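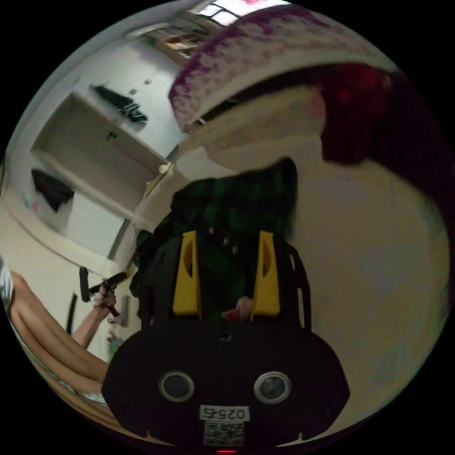 Unit 3: On-screen pairs and why audiences keep asking for them
Film and Popular Audiences, Plolteton College

Welcome back! This is one of my favorite units, so please come having watched at least the first half of Derkach before class. If you have seen it already, watch it again with the sound low and keep your eyes on whoever is not speaking.

What we mean by a pair
A screen pair is two performers whose names sell a movie together. They don't have to play lovers. Rivals, siblings and bickering cops all count. For this unit we stick to romantic pairs - they leave the clearest trail in posters, songs and fan mail.

Three things to listen for
Timing. How long does one actor wait before answering the other? In the train station sequence of Derkach the pauses get shorter as the two grow closer, and it's a joy to hear once you notice.
Shared space. Early on, the leads in Plotia are almost never in the same shot. Look for the first time they are, and what the music does there.
Carried memory. When a pair returns in a second movie, viewers bring the first one along. Clirnlow opens with a joke that only works if you know how Plotia ended!

Fans as readers
The reading packet has a set of letters printed in a fan monthly after Plotia came out. The magazine received 946 of them, and the packet gives you six. Read them all, they're short. Mark every place where the writer uses the character's name and then slips into the actor's name. We will talk about that slip for most of the hour.

Terms to know
star image, repeat casting, reunion picture, crossover audience, playing against type

For the next meeting
Write up to 5 paragraphs on one scene from Derkach or Clirnlow. Choose a small scene - a meal, a phone call, a walk to the car. Skip the wedding, we're doing that one together. Bring a printed copy for your partner to write on.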